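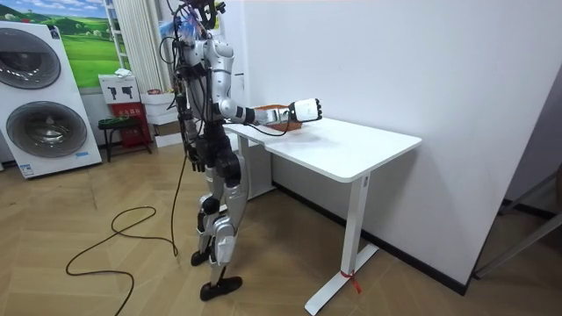

Blažena Lukáč wrote in after the first release to ask why a whole collection would stick to one basket and one table, and whether a policy trained on it would learn anything it could use elsewhere. Fair question, and a fun one to answer! The short version is that Buken is meant to be small and deep. We wanted one everyday object, handled again and again with small changes, so that people can see what their model does with variation before they throw a full household at it.

Buken: humanoid tabletop basket episodes

What you get
698 teleoperated episodes of a humanoid working over a white table with a small woven basket. Each episode has video from a fixed camera, joint positions for both arms, hand commands and a one-line task instruction. Joint data is logged even when an arm is idle – please keep it in, it helps more than we expected.

Tasks
There are 12 instructions. Most are plain ones like "reach over the basket" or "move the basket toward the wall." Two are deliberately vague ("tidy the basket"), and operators were free to read them however they liked. Those are my favorites to watch.

Splits
Train and validation are split by session, so neighboring episodes never land on both sides. The 28 test episodes were recorded in August, after everything else was finished, with basket positions we had kept back.

Failures
We left them in. Fumbled grasps, a dropped basket, second tries: all there, with the success field set to false. Filter on that field if you only want clean runs, but do try training with the recoveries at least once.

Known issues
Hand commands lag the video slightly in the earliest sessions. The Jivura loader corrects for this by default; if you read the files directly, apply the offset in the session header.
The robot runs with its cables attached, and they show up in the video. We haven't masked them.
Background clutter isn't labeled.

Thanks
Igor Kopecký ran more than 10 of the sessions and rewrote the annotation tool halfway through, for which we are very grateful. Corrections and odd results are welcome – send the episode number and the loader version.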